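Opinion > Robotics > Methods

Count the chairs

By Jessie Imrie
7 April 2026

Print this article | E-mail this article

Most papers on robot manipulation still report a single number. The policy was trained on so many demonstrations, it was tested so many times, and it succeeded in such and such a share of them. I review a fair number of these papers and I have written a few. I think the single number has outlived its usefulness, and the work our group has been doing under office chairs has made me surer of it.

The project is called Longo. It deals with reaching in close under furniture, where the arm has little room and the target is dark plastic against more dark plastic. We collected 3063 short demonstrations and trained on them in the ordinary way. There is nothing new in the learning method. What we changed was the test.
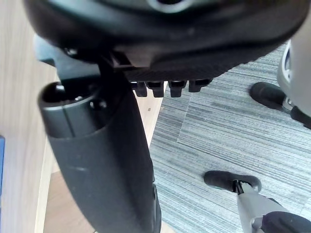

Wrist view from the Longo work, beneath a black curved shell, with two black foot pads at right.

Our first evaluation was the one everyone does. We ran 100 trials from start positions drawn at random and the policy finished 63 of them. Had we stopped there, the abstract would have said 63 per cent and a reader would have pictured a system that works a bit more than half the time wherever you put it.

That reading would have been wrong. When we sorted the trials by approach direction, the failures bunched up. From one side the policy was close to dependable. From the other it stalled, usually with the fingers open and the arm making small corrections that cancelled each other out. The average described neither case. A facilities manager thinking of buying such a machine would want to know which side it fails on, and so would a graduate student trying to build on the result.

The usual answer is that more data will fix it. Sometimes it does. We added 600 demonstrations, gathered without any particular plan, and the overall figure barely moved. The operators had settled into a comfortable way of driving the arm, and the new demonstrations were much like the old ones. A count of demonstrations says how long people sat at the controls. It says very little about what the policy has been shown.

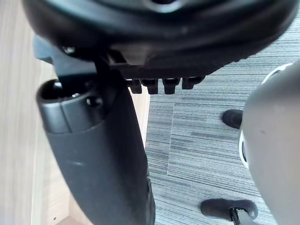 I would like to see three changes, none of them expensive. Papers should report results by condition, with the conditions chosen before the trials are run. They should publish the start positions so that another lab can repeat them. And they should say how many different objects were used, in the abstract, beside the success rate. A policy tested under one chair has been tested under one chair, no matter how many trials were run.

The last point meets the most resistance. Objects cost money and take up space, and resetting between them is slow. I accept all that. Our own lab at Zudanberg is not large and we have argued over storage more than once. But a field that wants its machines used in offices and homes has to show results across the things found there. Seat undersides differ in the shape of the shell and in where the brackets hang. Colour and shine change what a wrist camera picks up. Those differences are the problem we say we are solving.

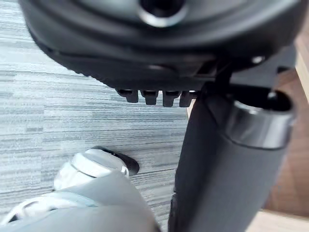 Keir MacRitchie disagrees with me on part of this. He argues that reporting by condition invites authors to slice their results until one slice looks good, and that a single average at least can't be picked over. He would keep the average as the headline figure and put the breakdown in a table underneath.

I can live with that, provided the table is required. My objection is to papers that have no table at all, and there are plenty of them. Fixing the conditions in advance would deal with most of his worry about slicing.

We will rerun the full Longo evaluation in May with the conditions written down first. I expect the overall number to drop. If it does, we will report the lower one and list the directions that failed.

Related items

Gavin Hepburn: What a failed grasp can teach a lab
Senga Gourlay: Benchmarks need a maintenance budget
Inside the Morex teleoperation trials
Letters: Should operators be named as authors?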